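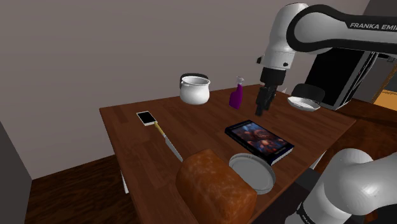

Purple spray bottle, wooden table.

Print this story | E-mail this story

The one-sweater spring

I own too many sweaters and I wear exactly one of them. It's a gray crewneck from Skostton, bought secondhand in May (so already the wrong season, well done me), and it has ruined every other knit in my closet!

Some background. I spent years buying cheap acrylic pullovers, the kind that look great on the hanger and by the third wash have turned into a felted box with sleeves. My sister kept telling me to try real wool. I kept telling her wool itches. Then I tried on the Skostton in a store dressing room, mostly to prove a point, and wore it home.

So how do you shop for one of these? Turn it inside out first. Look at the side seams and the underarms, where a used sweater gives up its secrets, and hold it up to a window to check for moth holes. I once paid 14 dollars for a lovely Kwofie cardigan and found five holes in the back when I got it home. It's a gardening cardigan now, and a very good one.

New wool is another story. Stenness makes a fisherman's rib that I visit online like an old flame, but the hand-framed version is 685 dollars and I have a car that needs brakes. Their lambswool is kinder to the wallet, and I'd size up, as the shoulders run narrow.

As for washing, do it less! I air mine over a chair overnight and wash it maybe twice a winter, in cool water, then roll it in a towel and dry it flat. The cat will find it. Close the door.

Filed under: Style > Closet Talk > Knitwear

Related stories
Eight scarves worth the suitcase space
Is the Ondent chore coat worth the wait?
Socks, ranked by someone with cold feet
How to fix a stuck zipper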